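Girth fit, measured at the elbow

Ingegerd Isaksson has cut girths at Rallari for long enough to distrust the word "universal." Her current pattern, the Parri, is an anatomical dressage girth with a forward-set center panel and a cutback behind each elbow.

"The girth groove is where the girth ends up, whatever the rider wants," she said. "If the groove sits forward and the billets hang further back, the girth gets pulled forward and takes the saddle with it. A shaped girth lets the billets stay vertical while the middle sits in the groove."

She measured 402 horses before settling on the curve. The cutback changed four times. The early version cleared the elbow at the walk but pinched loose skin when the foreleg came back at the trot.

Elastic was the longer argument. Isaksson wanted it at both ends, with equal stretch.

"With elastic on one side only, you tighten from that side and the saddle creeps over. You can see it in the sweat marks after a month."

Ifeanyi Isah, who fits saddles and tested the samples, pushed for a firmer webbing. "Soft elastic feels kind, but people keep pulling until it stops," he said. "Then it has no give left and the horse is overtightened. I want resistance by the second hole."

The production girth uses his webbing. Buckles are stainless roller type, and the lining is plain leather. Isah checks tension at the sternum with flat fingers, once before mounting and again after ten minutes of work.

On sizing, both were brief. Isaksson measures from the middle hole of one billet, under the horse, to the middle hole on the other side, with the pad in place.

"People order by the old girth," she said. "The old girth was usually the wrong length."

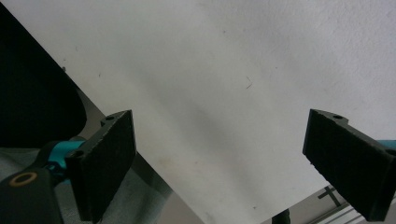
DITBERG, March

Isaksson is now drafting a short jump girth on the same curve. She has not decided on a belly guard. "It adds weight, and most of my customers jump at 3 feet," she said. Isah has asked for samples in size 48 first.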